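Heritage Events and Visitor Programs
Week 4 notes: Planning the commemorative day

Welcome back, everyone, and thanks to those of you who emailed over the break with ideas for your town festivals. I've read them all and there are some lovely ones in there (Arsalan, I want to hear more about the lantern walk). These notes cover what we got through in class plus the bit at the end that I rushed, so please do read to the bottom.

We started with the question of what a commemorative day is for. Most of you said visitors, and fair enough, but think back to the Grultcombe case in your reader. Founders' Day there began as a church picnic for 40 families, and for a long while it had no program at all, just a band and a cake table. By the time the council took it over it was drawing 2,000 people, and the old families had more or less stopped coming. Eustaquio Bermúdez, who ran the day for years, writes rather movingly about that in his chapter. He brought the picnic back onto the river flat in the middle of the day, with no speeches and no amplified sound, and you could bring your own rug and thermos and stay as long as you liked. Attendance hardly moved, but the locals came home to it, and I think that's worth more than he gives himself credit for.

So, the shape of the day. I'm fond of drawing it as a line with two humps - a ceremonial one in the morning and a festive one after dark - and a long flat stretch between them where people eat, wander and get sunburnt. The mistake I see most often in student plans is filling that stretch with things on a stage. Leave some of it alone! Families with little ones want shade, toilets, somewhere to sit and something for small hands to do, and they'll happily look after themselves if you give them those.
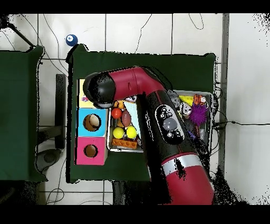 Now, the morning ceremony. Keep it short, and keep it early if you're anywhere with a proper summer. At Braststead the reading of the town charter takes 5 minutes, and they give it to a different reader each year, chosen from the high school. Maham Rajput's article on this is in the reader at page 196 and I'd ask you to look at how she handles the question of whose history gets read aloud. It's a generous piece of writing and she doesn't pretend the town has settled the argument. We'll spend a good part of next week's tutorial on it, so come with something to say.

Evening programs I'll only touch on, as Khurram Zaidi is giving the guest lecture on fireworks, drone shows and crowd movement in October. In the meantime, do remember that people leave all at once. Whatever you put on at the end, plan the walk back to the cars with the same care you gave the finale.

For your assignment, pick one of the two sites (Grultcombe or Braststead) and draft a running sheet for a full day, from gates to pack-down. A table is fine, colour coding is welcome, and please put a name beside every job. Drafts are due 11/03/2021, and Yuto Kobori will be taking questions in the tutorials until then.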